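Let the Public Speak First at Town Meetings

I have been going to council meetings in Quintero for 13 years, usually with a thermos and a sweater because the hall is drafty, and I'd like to make a gentle case for moving the public comment period to the start of the evening.

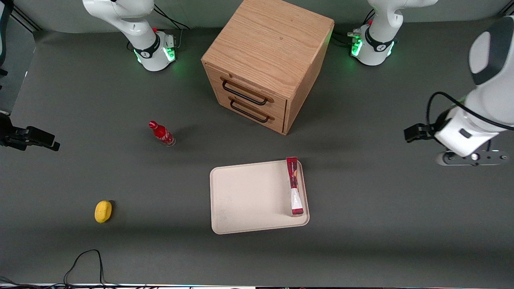

One reader wrote to me after my last column that the council is there to do the town's work, and that if residents go first the budget won't come up until everyone is half asleep. I take the point, I really do. I've sat through a few of those long nights myself, and there is always somebody (it has been me once or twice) who needs four minutes to get around to the culvert on Gekmont Road.

But look at how it goes now. Comment comes last, often after 10 p.m., and by then the votes have been taken. In March the council approved the new parking rules for Sulta Street, and the folks who live there got their turn at the microphone an hour later. They were polite about it — more polite than I would have been — and then they went home, and I haven't seen most of them since.

Over in Skastora, a town of 2,000 people, comment opens the meeting and runs for half an hour. Anyone who doesn't get a turn can come back at the end. I drove over in April to see it for myself, and a young father spoke with a baby on his shoulder and was out the door before seven thirty. I can't remember the last time I saw a baby in our hall.

The change would take one vote and a new line on the agenda. I'd be glad if the council tried it through the summer, and I'll bring the big thermos.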